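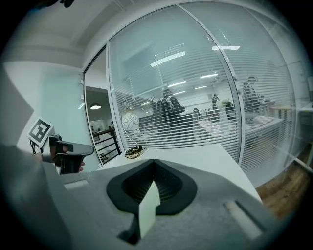 A lamp for the desk by the glass

Sunday, September 15, 2024

I have been meaning to write about desks for the longest time, and every time I sit down to do it I end up tidying the desk instead, which I suppose counts as research. So the kettle has been on, the biscuits are out, and I'm going to try and get all the way through this before I start fiddling with something.

We moved into our corner at Pullwood at the start of the month. It's the nicest spot I've ever had for work. There's a big white desk that goes right up to a curved glass partition, and the glass has white horizontal blinds on it, and on the other side is the main office with its rows of desks and people getting on with their day. I had thought I would hate being able to see everybody (I am terribly nosy and I know it) but with the blinds down you only get them in stripes, somebody's shoulder, somebody leaning over, and after a while it becomes company and nothing more. It's a bit like having the radio on low.

What I did not love was the light. The ceiling is all long bright strips, the sort that make everyone look as though they're coming down with something, and because of the glass you get every one of them twice, once overhead and again as a reflection floating about in the partition. By four o'clock on the first day I had a headache and a very strong wish for a lamp.

Now, I take lamps seriously. Too seriously, I've been told. My first thought was one of those Skamero ones with the jointed arm and the heavy foot, because I had one for years at the old place and it never let me down, but it's a great hulking thing and it would have looked like a crane parked on that desk. My second thought was to go without and buy a hat with a brim. Then I went into Paredes, the little homeware shop behind the station, to look for a tea towel, and came out with a lamp. No tea towel. I still need a tea towel!

It's a white globe with thin dark lines looping all over the shade, as if somebody had been doodling on it during a long phone call, and it hangs from a slender, brassy stem that curves up and over. There's a small gold cap on top of the globe which I am fonder of than is reasonable. I paid 40 for it and carried it back on my lap on the number 77 bus, holding the shade in both hands at every roundabout.

I put it right at the back, up against the glass, and then spent a silly amount of time moving it left a bit and right a bit.

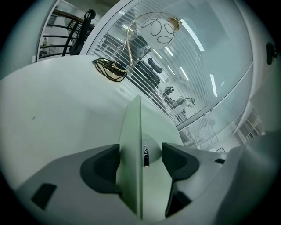

The thing I keep coming back to is how much a round shape helps in a room like that. Everything else is straight lines, the blinds, the ceiling lights, the bars between the panels, and the lamp is the one object that seems to have wandered in from somebody's sitting room. The curve of the glass helps too, mind you. I've moved my chair so that I face the lamp and the blinds together, and I find I look up at it a great deal when I'm stuck on a sentence.

The cable is another matter. I have never in my life won an argument with a cable. For now it's coiled up at the bottom of the lamp in a little nest, and I tell myself that it's neat because it is at least all in one place. I did look at cable tidies from Skosa, the fabric ones that fasten with a popper, and they come in a pack of 2 so I'd have one left over for the charger at home. I've put them in my basket and taken them out again more than once. If you have used them, do tell me whether the poppers hold, as I had some cheap ones before that pinged open whenever anybody sneezed.

As for the rest of the desk, I'm trying very hard to leave it alone. At the old place I had a pen pot, a second pen pot for the pens that didn't work, a plant, a saucer for the plant, and a tin with more than 2000 paper clips in it (inherited, before you ask, and I gave them away when we moved). This time I want the white to stay white. My notebook comes out in the morning and goes back in my bag when I leave, and the mug goes to the kitchen the minute it's empty, or the minute after that.

I am still undecided about a plant. There's a trailing one at home that would look lovely near the glass, but it drops its leaves if you so much as look at it, and I'm not sure it would care for those ceiling lights any more than I do. Perhaps a small one in a low pot, over to the left where it wouldn't crowd the lamp. I'll measure up on my next day in and let you know what I decide, and I'll see about that tea towel while I'm at it.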